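12 min read
14 shares · 2 comments

3.2 Course setting and enrollment

The study followed students in the emergency management certificate at Tikthorpe College. The certificate is taught by working professionals in the evening and can be finished in two years. Adoración Palacios has directed it from the start and teaches the course on continuity planning. Before that she ran the emergency office for the county of Escobar.

We drew on records for 622 students. Most already held jobs in police, fire or hospital security, and most paid part of their own tuition. The program sends an entry survey to every new student. We used the answers on prior training and weekly work hours, and left out the open comments – few students filled them in.

Students choose between a policy track and an applied track. The applied track adds a term at Lunent Hall. Grades from that term were not part of our analysis.
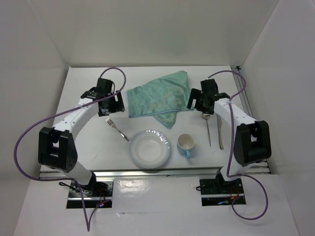 Figure 2. Two robot arms at a white tabletop enclosed by pale walls.

3.3 Interviews

In July we wrote to 200 former students from both tracks and asked for a phone interview. The questions covered why they enrolled, whether the credential changed their duties at work, and which courses they still used. Interviewers took notes on a standard form, and two readers coded each form separately. Where the readers disagreed, they went back to the notes and settled on one code.

Instructors were interviewed in person. Several had taught a similar course at Jorkholm before joining the program, and we asked them to compare the reading load and the grading rules. Their answers are reported in Section 4, apart from those of the former students.

Share this article · 14 shares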